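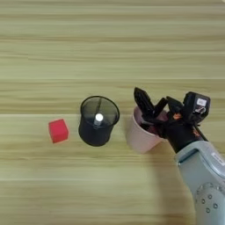 The table, with the pencil cup, the pink cup and the red block.

My aunt left me the table and my cousin Tobiloba Ugwu got the car, and for most of May we each believed the other one had come out ahead.

I should say what kind of table it is, or you'll think I'm a worse sport than I am. It's pale wood, boards set side by side with the seams showing, and if you sit at it long enough you start following the grain with your finger the way you do with a road on a map. There are some greenish-yellow streaks in it that no polish has ever touched. My aunt said they were there when she bought it at Habte, the furniture place out past the bus depot, and that she'd talked the man down because of them. I believe the second half.

Anyway, she did everything at that table. Bills, birthday cards, a long feud by mail with the Karnadia water office over 556 dollars she swore she didn't owe. (She didn't! They wrote back two years later and said so, and she put the letter on the fridge.) And she always kept the same things on it. A black mesh pencil cup. A pink cup, that dusty pink you see on old bathroom tile. And the red block.

The red block was the mystery of our childhood. It was just a block, bright red, a little soft at the edges, the kind you'd find in any toy box. But we weren't allowed to play with it, so of course it was the only thing in the apartment we wanted to play with. Tobiloba told me once it was hollow and had a diamond in it. I was six. I thought about that diamond for a long time.

So when the table came up the stairs at my place, all 17 steps of them, with me on the low end and Tobiloba on the high end shouting directions that didn't apply to anything, the first thing I did was set it all out again. Pencil cup in the middle. Pink cup to the right of it. Block off to the left on its own, the way she had it.

"It's crooked," Tobiloba said.

"It's a cube. How can it be crooked?"

He turned it a tiny bit. Then he turned it back. He'd driven over in her car, the old Fleker with the window that only goes down, and it had started to rain, so he wasn't in the best mood to begin with.

I made tea and we sat there. I hadn't owned a real table in years – I'd been eating off the top of a suitcase, if you want to know – and I kept putting my elbows on it and taking them off again like somebody was going to say something. Tobiloba picked up the block and shook it next to his ear.

"Well?" I said.

"Nothing."

"No diamond?"

"I never said diamond."

"You said diamond. You said she got it off a ship."

He laughed so hard he had to put his tea down, and then he got quiet and kept the block in his hand. And then he told me a thing I didn't know, which was that he'd asked her about it the winter before, when he was driving her to her appointments. She said it belonged to our uncle Kesier, her little brother, the one in the photo in the hallway with the big ears. It was from a set. The rest of the set got left behind when they moved, and he'd had this one in his pocket.

"So why couldn't we touch it?" I said.

"Because you'd have lost it," he said. "She said you specifically."

I'd like to tell you I was offended, but I lost my keys twice that same week.

The rain kept going. He looked at the streaks in the wood and asked if I was going to sand them out, and I said no, and he nodded like I'd passed something. Then he asked, very casual, looking out at the Fleker, whether I'd ever think about trading.

"The table for the car?"

"I'm only asking."

"The window doesn't go up, Tobi."

"It goes up if you pull it with both hands."

I told him he could come eat here whenever he wanted and he could bring the car. He thought about it and said what was for dinner. It was eggs. He moved the block over to make room for his plate, and when he was done he put it back where it had been, and turned it a tiny bit.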